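Hi all — the November update on the cube sorting work, a bit longer than last time as there's more to tell!
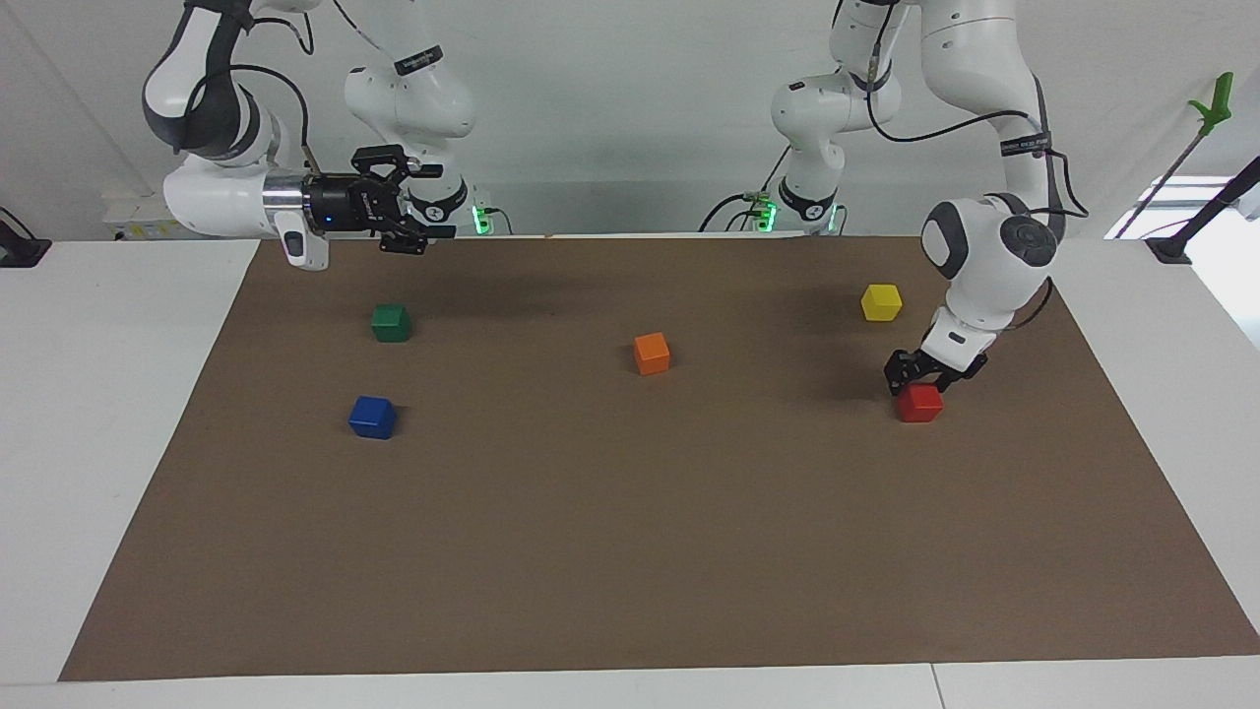 *Two-arm setup on the brown paper, left gripper down at the red cube.*

The short version is that we now have 899 demonstrations saved, all of them driven by hand through remote control. Wai-kit Lui did most of the driving (he's much smoother at it than I am, and his runs are the ones the model seems to like best). I did the rest, plus all the checking afterward, and I threw out 32 runs where I'd wandered off or bumped a cube on the way in.

**What changed since the last report**

We spread the cubes out a lot more. In the early sets we were parking them close together, and the Skirunance model learned to go for the middle of the bunch and hope for the best. With more room between them it picks a color and sticks with it — a big relief after the summer we had.

We also stopped resetting the cubes to the same spots. Wai-kit shuffles them between runs, and we agreed to swap which arm goes first every Thursday so the data doesn't lean to one side. I forgot to do this once. It's in the log.

**What's still annoying**

The delay on the remote control link. Small stuff, but when you're closing the gripper on something that size you feel it, and you start overcorrecting, and then the model learns your overcorrecting! Gomard sent us a fix that helped with the wrist. The gripper itself is the same as before.

Handing a cube from one arm to the other is slow going too. I have 7 good runs of that and I'd like a lot more before we train on it.

**Money and what's next**

We've spent $988 of the small parts budget, mostly on spare gripper fingers and cables. I don't expect to ask for more this round.

Next up is the handover set, then a first try at the Standum task list. If you'd like to come by and drive the arms for an afternoon, please do, Wai-kit is a patient teacher. I'll send the training results separately once the current run finishes.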